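# The Tray by the Sofa

Snack storage in a small apartment fails at the point of access. A deep cupboard holds more, but the packets at the back go stale, and a bowl stacks everything on top of everything else. For this feature Radwa Benmoussa, who plans interiors for small rental units in Zokmont, put the case for a shallow tray with a raised rim.

Her rules are plain. The tray holds one layer. Wrapped cakes and buns go where nothing can press on them; wafers and long packets can lie against the side. Part of the base stays clear, so that a packet can be moved without lifting its neighbors. Benmoussa refills at 70 percent of capacity – never to the rim.

The setting matters less than the surface. Printed bedding works well enough if it is pulled flat first, as a fold beneath one corner will tip the contents to the other. 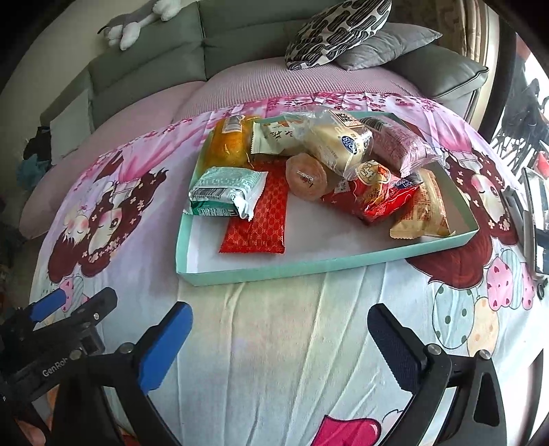 Teal edging shows up clearly against a pastel print.
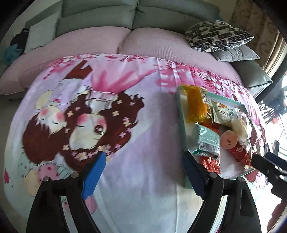
## Fabric, crumbs and washing

A room that combines upholstery with a spread blanket has several textiles to maintain, and they should not share a schedule. Benmoussa shakes out the blanket every 2 days and washes it when it needs it. Seat covers come off every 3 weeks. Cushions are vacuumed in place, with extra attention to piped edges, where crumbs collect.

She weighs the loaded tray as well. Her limit on a soft surface is 200 grams of snacks; above that she moves it to a table. Heavy packets go in the middle – light ones outside them – and opened bags go back to the kitchen.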